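How to Run a Drop Tray (and Stop Losing Your Keys)

Filed under Small Tidying, Saturday, November 3, 2018
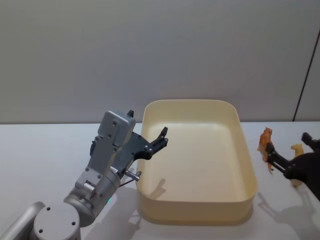
How big should a drop tray be?

Big enough to hold what one household carries in and out in a day, laid in a single layer, with a bit of floor still showing. For most homes that means something you can lift with both hands and carry to the sofa for sorting.

A drop tray is a container by the door where pockets get emptied. Everybody has one already. Mine used to be the top of the microwave, then the bread bin, then for one bad April the fruit bowl, where my bus pass went sticky under a pear. What follows is the system I use now, which has survived a house move and my sister's children.

What you need

One open plastic tray with proper sides and no lid. Lids are fatal. A lid becomes a shelf, and then you have a tray full of things you can't reach underneath a pile of things you can.

One damp cloth.

Some small pots or box lids, if you must. Start without them.

A bag for rubbish, because most of what you put in the tray next week will turn out to be rubbish.

Choosing the tray

Plain and pale is best. Dark trays are very smart and you will never see a black hair grip in one again. Rounded corners inside are worth having because fluff wipes straight out of them, whereas a sharp corner needs a cotton bud and a level of commitment I don't have. A thick lip round the top gives your fingers something to hold when the tray is full of coins.

Avoid anything woven. I know. They look lovely in the shop. Earrings go through the gaps.

The priciest one I've owned was a Keltaleo, bought as a present for myself, with a felt bottom that collected crumbs like a hobby. It now holds seed packets. My Trisa cost far less and gets used every day.

Setting it up

1. Clear the whole surface first. All of it, including the plant. Whatever you leave behind will attract friends by Thursday.

2. Wipe the surface, then wipe the tray, bottom included. Let both dry before you put one on the other or they'll stick together with a noise.

3. Put the tray where your hand naturally goes when you come in. This may not be where it looks nicest. Stand in the doorway with your shopping and pretend to be tired. Where would you dump your keys? There.

4. Check you can get at it from the front without moving anything. If it's against a wall, pull it forward enough that things can't ping off the back edge and vanish.

5. Leave it empty overnight. This is the hardest step and half the people I've made do it have failed by teatime.

6. The next day, put in only what's in your pockets and your bag. Don't go round the house gathering up strays to give it a good start.

The first week

Put everything in and don't sort. Receipts, coins, the spare button in its tiny envelope. You're finding out what you carry, and it's usually worse than you think. When Nassoro Mwakalinga tried this in his hall he found 46 pens' worth of optimism and one that wrote.

On day seven, carry the tray to a table and tip it out. Make a pile for things you used that week, a pile for things that live somewhere else, and a pile for the bin. Only the first lot goes back. If the second pile is enormous, the trouble is further into the house and the tray can't help you.

Now you're allowed a pot. Coins want one. Keys don't, they need to be thrown.

Keeping it going

Empty it every Sunday or whenever the bottom disappears. It takes me 10 minutes, 9 if there's something on the telly.

One tray per door. Two trays side by side and you'll be checking both for the car key while the bus goes past.

No post. Post is flat and sly and covers everything else. It can stand upright in something.

Batteries are banned unless you know whether they work. "Might be all right" is how I came to own 65p in coppers and a drawer of dead AAs.

If it goes wrong

The tray is always full. It's too big. Try a smaller one before you try a better personality.

Other people won't use it. Move it nearer to where they drop things. My niece aimed for the stairs for months, so I gave up and put the tray on a stool beside the stairs, and now she hits it more often than not.

It slides about. Use a strip of the rubbery stuff sold for lining drawers, cut smaller than the base so it doesn't show.

It's gone yellow. Washing-up liquid and warm water, then a rinse. If that does nothing, it's cream now.

Comments

Wing-sze Mak: Does the no-lid rule apply if you have a cat?

Reply from the author: Yes, but expect to find the cat in it. Keep the keys on a hook and let her have the tray.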